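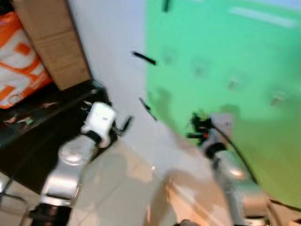

Issahaku wrote to us after the December sessions that the first hour felt like learning to tie laces in thick gloves, and that by the third hour the arms had stopped being something to think about. Most people who have done the work tell us much the same, so please don't be put off if you have never driven a robot before.

Tundis is looking for 17 paid operators to show a two-armed robot how to do simple jobs by remote control. The project is called Clukel and the work takes place at our building in Skonditano. You do not need a technical background.

What you will be doing

You sit or stand at a control station and hold two handles, one for each arm. When you move a handle, the arm on that side follows. When you squeeze it, the gripper closes. You carry out a short task such as putting things into a box, folding a cloth, or passing an object from one gripper to the other. The movements are recorded, together with the view from the robot's head, and the recordings are used to train the robot to do the task without a person driving.

One run through a task is called a demonstration. We need 1000 good demonstrations of the packing tasks and another 1000 of the folding tasks. A demonstration that goes wrong is not a problem. You mark it as failed, reset the objects and start again. We would sooner have a slow, clean run than a quick one where the gripper drags things across the table.

Some sessions are done by hand guiding. In these you stand beside the arm with the motors slackened, take hold of it near the wrist and lead it through the movement. It is heavier work than the remote sessions, and you can ask to be left off that list.

Who we are looking for

- Aged 18 or over
- Able to use both hands at the same time with reasonable control
- Able to concentrate on repeated short tasks for 40 minutes before a break
- Comfortable reading written instructions in English
- Normal or corrected eyesight. Glasses are fine

Left-handed people are very welcome, as nearly all our recordings so far were made by right-handed operators. Experience with gaming, sewing, model making, kitchen work or driving plant can be useful, but we don't ask for it. If you get motion sick from screens, tell us when you apply and we will arrange a short trial first.

Hours and pay

A session lasts four hours, including two breaks. Pay is 122 per session before tax, in local currency, with the training session paid at the same rate. You can take between two and five sessions a week. Morning and afternoon slots are available - no evenings and no weekends. Payment is by bank transfer at the end of each month. We do not pay by the demonstration, and there is no bonus for speed.

Training and safety

Your first session is spent learning the controls, the stop button and how to reset a task. A member of our staff stays in the room whenever the arms are powered. Wear closed shoes and tie back long hair. Leave rings, bracelets and lanyards in the lockers for the hand guiding sessions.

What we record

We keep the movement of the handles and the arms, the video from the robot's cameras, and the result you enter after each run. Your name is held separately and is not attached to the recordings. People in the room may sometimes come into view of the cameras. You will be given a consent form to read before your first session and can stop taking part at any time - you will still be paid for the session you are in.

How to apply

Fill in the form on the Clukel page of the Tundis website. Tell us which slots you could usually manage and whether you would do hand guiding. No CV is needed. If we think the work may suit you, we will invite you for a 20-minute try at the controls before either side decides.

Closing date for applications: 16/02/2021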